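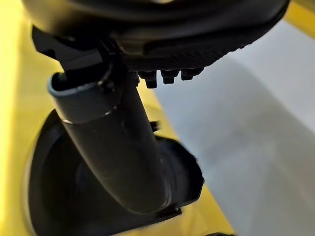
Keabetswe Shezi wrote to us in May that a planner is only as good as the last inch before contact, and could we please put that on our website. So we did!

Hi, we're Drernari. I'm Refilwe, I look after the planning code, and there are 5 of us in two rooms above a bike shop. We write the software that gets a gripper from "near the thing" to "holding the thing" - pose estimates from wrist cameras, short-range motion plans, and a replay tool called Tremo that lets you scrub through a bad grasp and see what the planner believed at each step.

Gerrit does perception and has strong feelings about dark parts with soft highlights (they wreck his edge fits). Busisiwe keeps our regression set going, 1,565 logged approaches so far, and she runs the whole thing every night before we merge.

We don't sell arms. Bring your own, and we'll write the driver if Tremo doesn't have one yet. Mail goes to all of us, and I usually answer before lunch.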